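How Does a Toilet Flush?

Every toilet with a tank works the same way, and it doesn't need electricity. It uses water and gravity.

The tank sits behind the bowl, up high. When you push the handle, a chain inside lifts a rubber flap. The water in the tank rushes down through the hole and into the bowl.
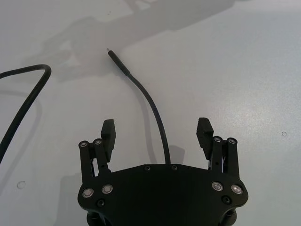

Why does the water leave the bowl?

Behind the bowl is a bent pipe called a trap. When a lot of water comes in fast, it fills the bend and pulls the rest along with it. This pull is called a siphon. It stops when air gets into the pipe — that is the gurgle you hear.

Now the tank is empty. The flap drops, and a valve lets in new water. A float rises with the water and shuts the valve off when the tank is full.

A little water always stays in the bowl. It blocks smells from the sewer pipe. 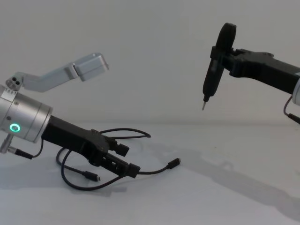
Jonas Egger wrote to us from Jamovside: Our toilet keeps making a hissing noise at night. My dad says the flap is old and water leaks past it, so the tank has to keep filling. He is putting in a new one on Thursday.

A worn flap can waste a lot of water. If you hear hissing, tell a grown-up.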